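Le placard à boîtes, ou l'art de garder les choses

28 décembre 2022

Dans la plupart des cuisines, il existe un placard que l'on ouvre avec précaution. On y trouve les boîtes en plastique, leurs couvercles, des bocaux gardés pour une confiture qui n'a pas été faite. Les lendemains de fête, quand il faut loger les restes, c'est lui qu'on ouvre en premier.

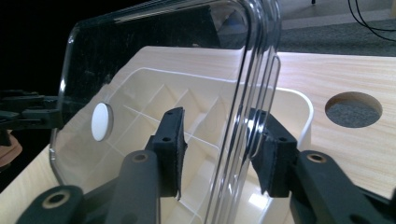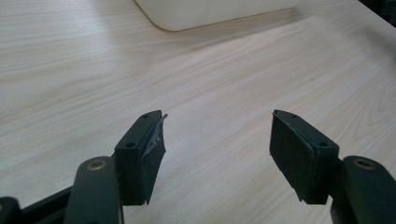

Genivaldo Godoy a passé une bonne partie de sa vie professionnelle devant ce genre de placard. Ancien magasinier chez Kaplan, un grossiste en articles ménagers, il aide maintenant des particuliers à trier leur cuisine, leur cave ou leur garage. Il ne se présente pas comme un coach et n'a pas de méthode à vendre. « Je fais ce que je faisais à l'entrepôt. Je sors tout, je regarde ce qui sert, je remets. »

Chez une famille de Vevik, en août, il a sorti 38 couvercles d'un seul meuble. Sept n'allaient sur aucune boîte. La famille a voulu les garder quand même, au cas où les boîtes reviendraient. Elles étaient parties chez des amis, avec un gâteau ou une salade, et les amis les avaient sans doute rangées avec les leurs. Godoy a mis les couvercles dans un sac et écrit une date dessus. Au bout de six mois, on jette, ou plutôt on porte à la déchetterie.

Le couvercle est la pièce faible du rangement domestique. Il se déforme au lave-vaisselle, il se fend dans les angles, il glisse derrière le tiroir. Les fabricants changent leurs moules et un modèle acheté il y a quelques années n'a plus de remplaçant. On se retrouve avec des boîtes en bon état que l'on recouvre d'une assiette.

La question du rangement est ancienne. Dans les maisons rurales, on conservait dans le grès, le sel et la graisse, et chaque pot avait sa place sur l'étagère de la cave. On en possédait peu. Le plastique a changé les quantités : il est léger, il coûte peu, il s'empile, et il arrive souvent sans qu'on l'ait choisi, avec la glace ou le plat à emporter. Godoy refuse pourtant d'en faire un procès. Une boîte utilisée 1000 fois lui paraît un bon achat, quelle que soit sa matière.

Ses conseils sont simples. Garder deux formats, pas davantage, et les acheter dans la même série. Ranger les couvercles debout, dans un bac peu profond, comme des dossiers. Écrire son nom sous les boîtes qui sortent de la maison. Ne pas acheter de rangement avant d'avoir trié, car le bac neuf se remplit toujours.

Ce dernier point est celui que ses clients suivent le moins. À Gultirbridge, où il a travaillé trois jours dans l'ancienne maison des Sonetti, il a trouvé dans le cellier des bacs encore emballés, achetés pour ranger d'autres bacs. La propriétaire actuelle les avait vus en promotion. Ils servent désormais pour les semences et les pelotes de ficelle.

Reste la part du sentiment, que Godoy préfère ne pas traiter trop vite. Une boîte à biscuits rouillée peut rester trente ans au même endroit parce qu'une grand-mère y mettait ses boutons. Il la repose où il l'a prise. Le tri porte sur le reste, et le reste suffit en général à remplir la journée.

Il conseille de commencer par un seul tiroir, un soir de semaine, avant le dîner. Chez lui, les couvercles sont dans le deuxième tiroir à gauche de l'évier. Il lui en manque un.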